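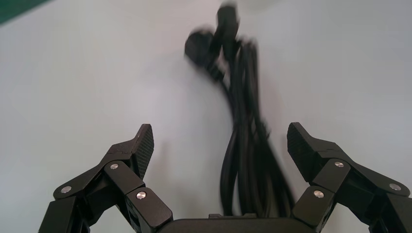 Cords, Cords, Cords: Two Grippers and a Wrist Camera on Trial

Home | Features | Workshop | Reviews | Subscribe

9/29/25
By Tuva Backlund

Black cord, black fingers, pale bench. Worst colour combination going, and the one we kept coming back to all week at Flisumow, where they repair and re-home office gear and would dearly like to stop sorting power cords by hand.

Two grippers on trial. The Fendell is the jointed one, linkages and silver screws, textured pads on the fingertips. The Brekke is simpler: two flat jaws, slide in, slide out. Same arm for both, same Hondero controller, same little camera at the wrist.

30 tries each on the bundled power cords. Fendell got 16. Brekke got 7. Not great, either of them, but cords are miserable things. The loops fan out, the plug end is heavy, and whatever you close on tends to slide through what you didn't.

The textured pads matter more than I'd expected. With the Brekke's smooth jaws the glossy cable just squirts out the side. We stuck some rubber on them after lunch and it helped a bit, then the rubber peeled. Didn't count those runs.

Where the Fendell loses is width. Spread wide, the fingers have plenty of room for a whole bundle, lovely, but in a full bin the outer links bump the neighbours on the way down. Brekke goes in like a letter opener. If your cords come in crates, think about that before you spend anything.

Now the camera. I went in thinking it was an afterthought and came out thinking it was half the problem. Fingers stay nice and crisp in the view, they travel with the lens. The cord doesn't. At full approach speed it smears, plug and connector worst of all, and the software is left guessing where the edges are. Slowing the last bit of the approach to 68 per cent was the best fix we found and it cost nothing. A shorter exposure would be the proper one — needs more light over the bench, and the lamp we ordered in August still hasn't turned up.

Controller: fine. The menus are a maze and saving a grip preset takes to many taps, but it never dropped out on us.

So for loose bundles on an open bench, the Fendell, slowed down. For crates I'd want another go with the Brekke and some decent pads glued on properley. Flisumow is keeping both until the lamp arrives.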